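Section 4: Setting Up Your Visitor Pass and Trip Planner

This section explains how to activate the Clemside Visitor Pass, link it to the trip planner and reserve timed places on the harbour ferry and at the Gisden lighthouse. Visitors who bought a paper pass from a station counter should read Section 5 first.

4.1 Before you begin

You will need:
The pass number, printed on the reverse of the card
The email address used for the purchase
The names of all adults travelling on the same booking

A pass may be activated up to 14 days before the first day of travel. Activation does not start the period of validity, which begins when the pass is first shown on a bus, on a ferry or at an attraction.

Note: Children under seven travel free with an adult passholder and do not need a pass. They must still be included in any ferry reservation.

4.2 Activating the pass

1. Open the planner and select Activate a Pass.
2. Enter the pass number without spaces.
3. Enter the email address. A confirmation code will be sent to it.
4. Type in the code and select Continue.
5. Check the name shown on the screen. If it is wrong, select Amend before going further.
6. Select Finish. The word Active will appear beside the pass number.

Caution: Do not activate a pass intended as a gift. Once active, it cannot be transferred to another person or refunded.

4.3 Choosing dates and a base

1. Select New Trip and enter the dates of arrival and departure.
2. Choose a base from the list. Gisden is suitable for the lighthouse and the coast path; Clemside is closer to the railway station and the covered market.
3. Select the pace of the trip. The Gentle setting allows 2 visits a day, with a longer interval for lunch.
4. Select Save.

The planner takes seasonal opening hours into account. In March the lighthouse is open at weekends only, and the upper coast path may be closed after high winds. The market does not trade on a Tuesday at any time of year.
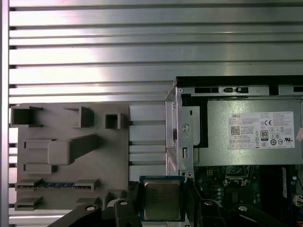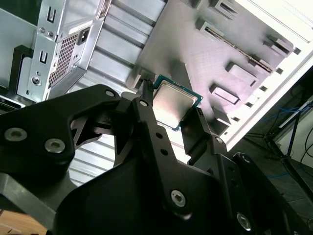
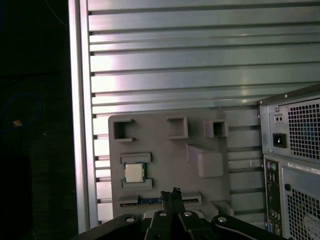 4.4 Reserving a ferry crossing

The pass covers one return crossing to Eveck Island. A place must be reserved, even outside the main season.

1. Open the saved trip and select Add Crossing.
2. Choose the outward sailing. Sailings shown in grey are full.
3. Choose the return sailing. The planner will not offer a return less than two hours after arrival on the island.
4. State whether any member of the party uses a wheelchair or requires step-free boarding.
5. Select Reserve. The boarding reference will be added to the trip.

Passengers should be at the Siddiqui Quay gate 14 minutes before departure. Unclaimed places are released to the waiting queue once boarding begins.

Note: Dogs are carried on the open deck only and must be kept on a lead. Bicycles are not carried on the first sailing of the day.

Caution: The last return sailing is the final means of leaving the island that day. There is no overnight accommodation on Eveck Island, and camping is not permitted.

4.5 Lighthouse visits

1. Select Add Attraction, then Gisden Lighthouse.
2. Choose an entry time.
3. Confirm that every visitor in the party is able to climb the stairs unaided. There is no lift.
4. Select Reserve.

Large bags must be left at the entrance lodge. The gallery is closed in fog and in strong wind, in which case the ground-floor exhibition remains open and the reserved visit may be moved to another day within the validity of the pass.

4.6 Changing or cancelling a reservation

Reservations may be changed without charge until 6 p.m. on the day before the visit. After that time the planner will display the word Fixed, and changes can be made only in person at a visitor counter.

To cancel, open the trip, select the reservation and choose Release Place. A released crossing is returned to the pass and may be reserved again for another date.

4.7 If the pass does not activate

Check that the number has been entered without spaces and that the letter O has not been typed in place of a zero. If no confirmation code is received, look in the junk folder before requesting a second one. Each new code cancels the one before it.

If the message Pass Not Recognised appears, take the card and proof of purchase to the counter in Clemside station. Written enquiries should be addressed to Neusa Bragança, Visitor Services, and should include the pass number and the dates of travel.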